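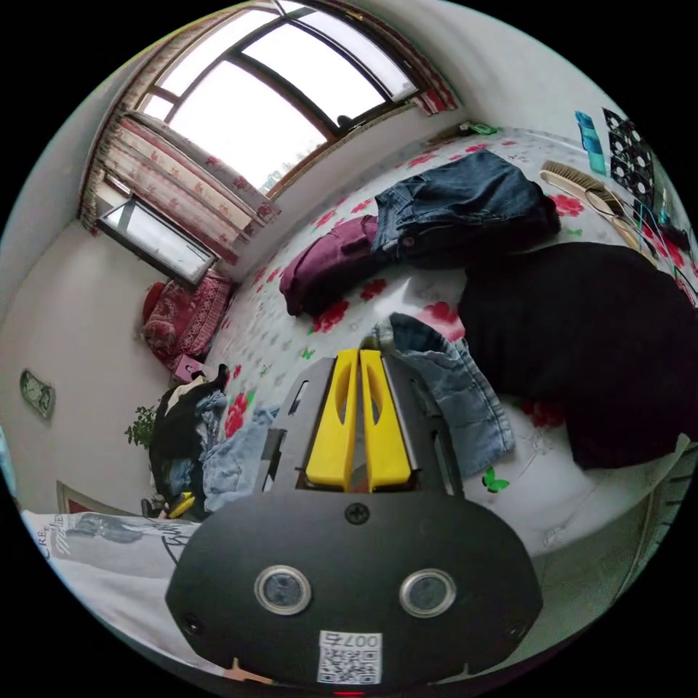 A translator at our Sastness meet-up asked why she should bother with a glossary when the program she was translating had only 1000 strings. Great question to start on! Pause and let the room think about it.

Print this page | E-mail this page

Speaker notes, Vallemstead, 2 May 2018

Opening: say hello, thank the hosts. Ask for hands — who has translated software before, and who came for the sprint? Speed up or slow down to suit.

Small projects drift too. In Comuvau we had "folder" translated two ways, one in the menus and one in the error messages, and both got past review. Show the before and after. I love this slide, so don't rush it.

Plurals next. English gets by with 2 forms, "file" and "files". Plenty of languages need 3, and some need more. Developers: please don't glue an "s" on the end of a word. Give us the whole sentence and let us sort it out! 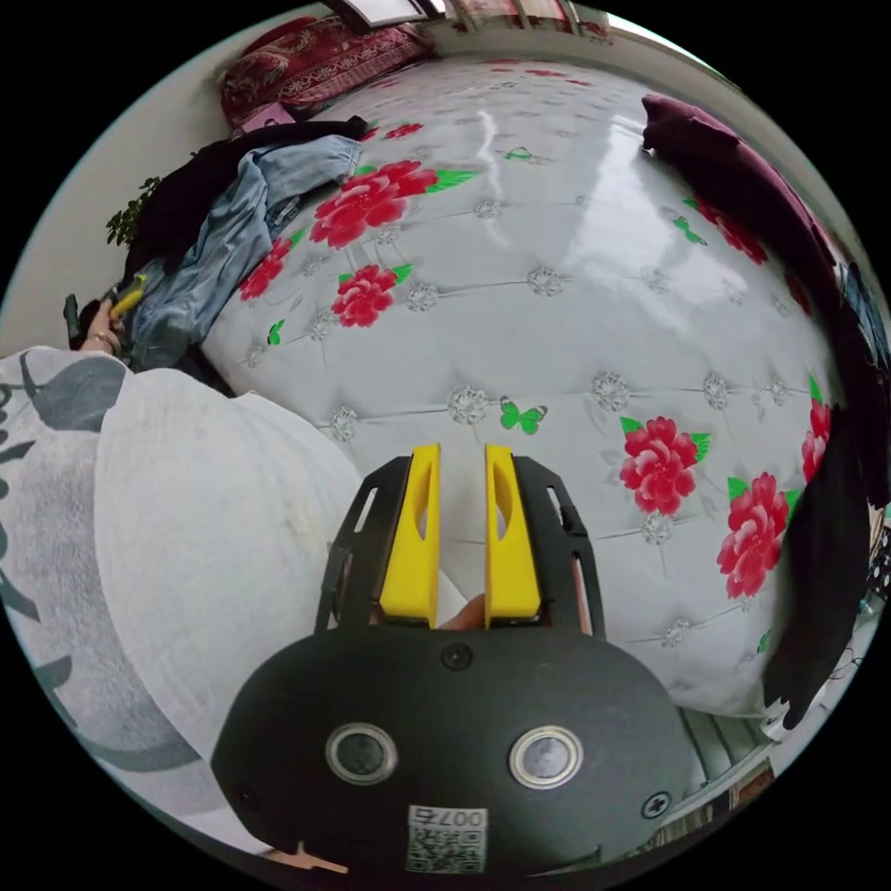

Context is what translators ask me for most. A lone word in a spreadsheet could be a noun, a verb, a button or a heading. Take "slot". Each of those yellow fingers has a long one cut in it, and with that in front of you, you'd pick the word for an opening. Now give me "slot" in a calendar app and I need a different word entirely. One line of comment from the developer saves a whole e-mail thread.

Demo: open the Martinelli branch, add a comment to a string, reload the translation page. If the wifi drops, go straight to the saved copy.

Then the sprint. Pairs, one language each, glossary first. String freeze is in August, so there's time to do it properly.

Questions. Repeat each one into the microphone — I forgot last time.

Comments (3)

Guest: Could you post the plural rules slide on its own? I want it for our developers.

Guest: We started a glossary the week after and found "log in" done three ways. Three!

Guest: Is the sprint open to beginners?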